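Ngata Skate Shoes: Your Questions, My Answers

I get a lot of mail at Lesteck about the Ngata, so I've put the usual stuff on one page.

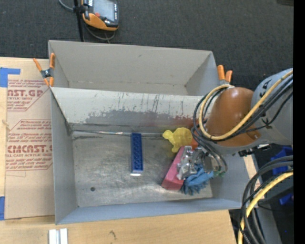 How do the Ngatas fit?
A little snug at first, especially across the toes! I go up half a size from my everyday sneakers, and if you like thick socks (I do, all winter long) I'd do the same. Wide feet? Try the Skinness insole, it's thinner than the one in the box.

Which colors are you carrying?
Black gum, oatmeal and the dark green. The Troddale blue sold out and comes back in June, or so I'm told.

What do they cost?
$80 for low tops. Kids' pairs are $78, and I know, I know, two bucks isn't much of a break.

Can I send them back?
Sure, you've got 30 days. Wear them around the house on carpet all you want, but once they've touched grip tape they're yours.

Can I wash the suede?
Please don't! A dry brush and a suede eraser will get most marks out.

Do you hold pairs?
Just for a day or two. Email me your size and color and put "hold" in the subject line.

Chandrasekhar Poojary
Updated Mar 28, 2024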